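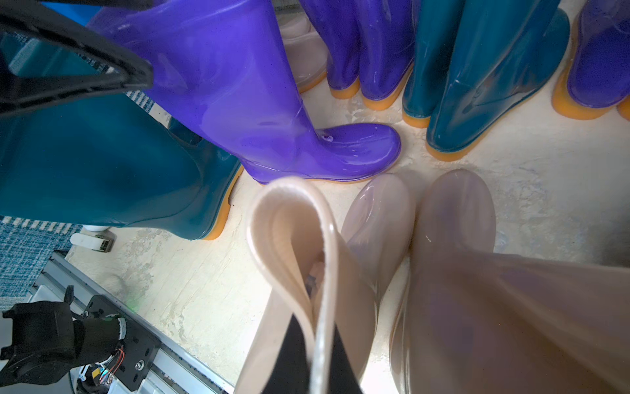
02/08/2024

Wellies. My whole day was wellies! I'd promised to get them sorted before the Fostcombe lot come back for theirs, and of course I left it till the last possible minute (I've been saying I'd do it since June). So down I went after breakfast with a mug of tea and a biscuit, thinking 30 minutes, tops.

It's the pairing that gets you. The purple ones are easy enough, lovely shiny things with orange soles, and the teal ones too, though I do keep wanting to call them green. The pale beige ones are the devil. They're so soft at the top that the rim folds over the moment you take hold of it, and I swear there's a left one at Skoncombe somewhere with no partner in the world. I tried matching heels, then toes, then gave up and had the other biscuit.

My plan was to have them all standing up by colour, tall ones at the back, and by lunchtime I was rather pleased with myself. Then two of the beige ones flopped over again and I said a word I shan't write down.
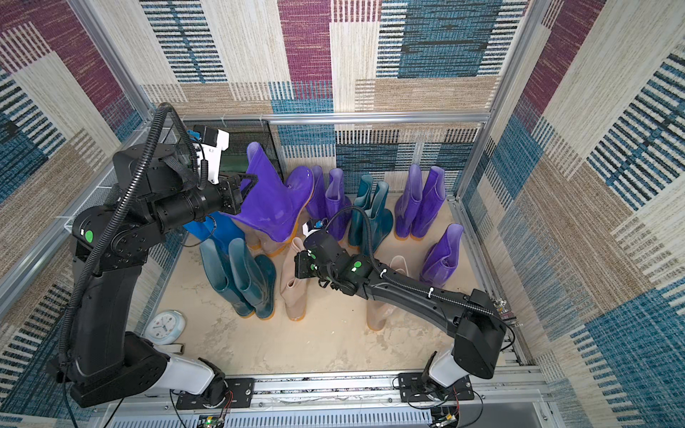

Mac Mathúna reckons I'm going about it all wrong and should peg each pair together at the top the minute they come off people's feet, the way they do at Skullach, and never mind the colours. Well, fine, but who's buying the pegs? I've got 2 in the kitchen drawer and one of those is holding the cereal shut.

Still, I might try it with the beige ones. Must look for pegs in town, and milk, and ring Fostcombe about what time they want to collect. Knees aching something rotten. Bath, then bed.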